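Ink and scuff marks on a white work table, what is safe to use?

Posted January 31, 2024
1,242 views

petwood_bench
We have a white tabletop in a shared room that gets used for sorting supplies, eating lunch and marking up labels. It has a smooth matte finish. The maker's sheet says Fröhlich and gives a size, but no cleaning instructions. Over time it has collected three kinds of marks: black marker lines, gray scuffs from plates being slid across it, and a faint yellow ring where cut citrus was left overnight. Dish soap and warm water removed none of them. Melamine sponge took off one scuff but left a shiny patch that shows under the ceiling light. I would like to avoid more shiny patches. What should I try, and in what order?

Lurkmont
Rubbing alcohol. Works on everything.

trinport_finishes
Alcohol is a reasonable first step for the marker but will do little for the other two. Treat them separately.

Marker: if it is dry-erase ink, a dry microfiber cloth may be enough. If it is permanent, put 70 percent isopropyl on a white cloth, hold it on the line for 15 seconds, then lift with a short wipe toward the center of the mark. Turn to a clean part of the cloth each time. Repeat up to 5 times before giving up. Test under the table edge first, as some painted surfaces soften with alcohol.

Scuffs: on a hard finish, gray lines left by glazed plates are often material from the foot of the plate deposited on the table. A paste of baking soda and water, used with a fingertip and almost no pressure, is milder than the sponge. It can still polish a matte surface, so stop and rinse early.

Citrus ring: if the color sits on the surface, 3 percent hydrogen peroxide on a paper towel for 2 hours, covered with plastic wrap, will usually lighten it. If there is no change after the second application, the acid has probably altered the finish and cleaning will not reverse it. Do not mix the peroxide with any other cleaner.

The shiny patch is permanent. You can make it less obvious by keeping everyday items over that area. 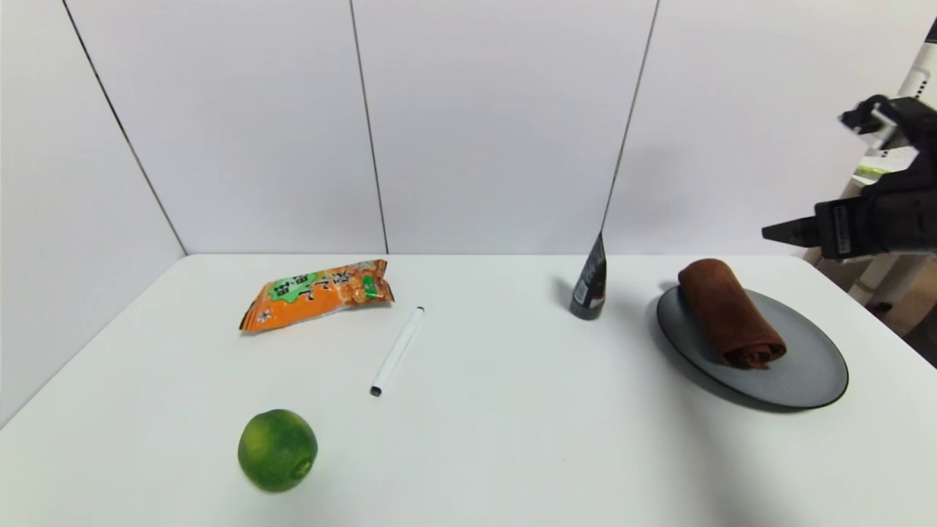
For prevention, whole fruit is harmless; cut fruit goes on a plate. Cap markers before setting them down. Lift plates to move them, or stick felt dots to the underside if they are not washed by machine. Snack bags with printed film should not stay under a hot dish, where the ink can transfer.

petwood_bench
The marker was permanent and came off on the third pass. One scuff is gone, one is fainter. The ring has not changed after a single peroxide treatment. I will run the second one and leave it at that.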